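Getting the stink out of hockey gear (and other rink-family chores)

Jan 13, 2022

My youngest moved up an age group in December, so we now have two kids in full gear, two bags by the back door and a laundry that smells like a visitors' change room. A few of you asked how I keep on top of it. I don't, always! But I've been a hockey mum for 10 seasons and I've picked up a few habits that work.

Get it out of the bag

The bag is the problem. Everything comes out the minute we're home, even after the late ice time when all I want is toast and bed. I hang shoulder pads and pants on an old clothes horse with a fan pointed at it, and the gloves go over the legs of an upturned stool so the air gets right up into the fingers. Skates stand with the tongues pulled forward and the insoles out. Wipe the blades with a dry rag first, then again half an hour later (they sweat when they come in from the cold, and that second wipe is the one that stops the rust).

Don't put anything on top of the heater. My neighbour Themis did that with a pair of goalie gloves and the palms went like crackers.

Washing the pads

Most shoulder, elbow and shin pads can go through a front loader on cold, gentle cycle, with all the velcro done up. Do the velcro up. I once lost a very nice jersey to an elbow pad and I'm still sore about it. Use half your usual soap and no fabric softener, then hang everything for a full day. Helmets, skates and leather-palmed gloves stay out of the machine altogether.

For the in-between weeks I use a spray bottle with one part white vinegar to three parts water. Spritz the insides, let it dry, and the vinegar smell goes off with the rest of it. Anca Ilie from our Graswood team swears by a bit of tea tree oil in hers, but it gives my son a rash so we skip it.

Mouthguards and water bottles

Mouthguards get cool water and a dab of dish soap, with an old toothbrush for the grooves. Never hot water, or it won't fit anymore. Drink bottles are the thing I was slackest about for years, until I pulled a straw lid apart and saw what was living in there. Now they come straight out of the bag and into the kitchen, lids off.

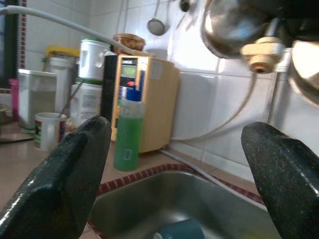

Smelly bottles need a soak more than they need scrubbing. Put in a spoonful of baking soda, fill with warm water and leave it overnight, then rinse it well in the morning. Pop the seal out of the lid too, there's always something under it. And don't leave things lying on their side in the bottom of the sink like that blue one, because water just sits inside. Stand them upside down on a rack with a gap underneath — mine's a cake rack and it does the job. While you've got the baking soda out, run an old toothbrush along the joints in any small tiles around the sink, they hold on to grime like nothing else.

Tape gunk on sticks

Old tape residue comes off with a little cooking oil on a rag. Rub, wait five minutes, rub again, then wash the oil off with dish soap or the new tape won't grip. Toàn Đào, who coaches my eldest, uses a hair dryer on low to soften the stubborn bits, and that works nicely on shin pads as well.

Next time I'll do jersey stains, including the blood one from the Vostemar tournament. Cold water first, in the meantime!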